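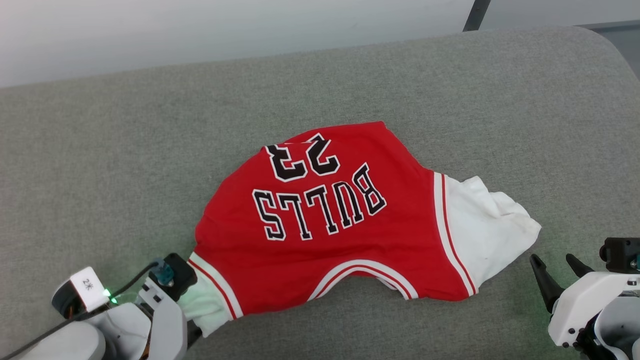 Folding a mesh singlet in thirds puts the crease straight through the numbers, and that is where the print lets go first, according to Iker Segura, whose comments were circulated to clubs in February along with the new storage sheet for the Zuvden uniform library.

The library lends basketball and netball uniforms to junior clubs and holds almost 3,000 garments at its Rivulard store. Until this season jerseys were returned in whatever state they left the change room and were stacked by size. The sheet replaces that with a single fold for all printed tops.

Tops are to be laid face down on a padded surface, with the side panels brought in to the edge of the number and no further. The hem is then turned up once, to a line below the lettering, and the shoulders are brought down over it. Where large block lettering such as BULLS runs across the chest in an arch, the side fold may catch the first and last letters. In that case a sheet of acid-free tissue goes between the layers and the top is stored flat, one deep.

Contrast panels are treated separately. White side sections on red garments are checked for marks before folding, as marks left over the off-season are harder to shift. Marked tops go back to the wash at 30 degrees, inside out, with no softener. Red and white are not to be left in contact while damp. Piping at the neck and armholes is to be smoothed by hand and kept out of the fold.

Yevhen Prokopenko, who drew up the sheet, said the change followed a stocktake in which 900 tops were set aside for cracked or lifting print. Most had been folded through the number.

"The fabric was fine on nearly all of them," he said. "We were retiring jerseys with years of wear left in the mesh."

Re-pressing was trialled on a small batch with mixed results — older transfers took the heat unevenly, and the colour of the surrounding fabric shifted on several. The library has stopped the trial for now.

Shelving at Rivulard is being altered to suit the wider fold. The new trays, supplied by Lau, hold fewer tops each, and 2 bays previously used for shorts and warm-up gear have been cleared to make up the difference. Shorts will move to hanging rails.

Clubs returning uniforms at the end of the season are asked to use the new fold where they can. Tops may also be returned unfolded in a clean bag, provided they are fully dry.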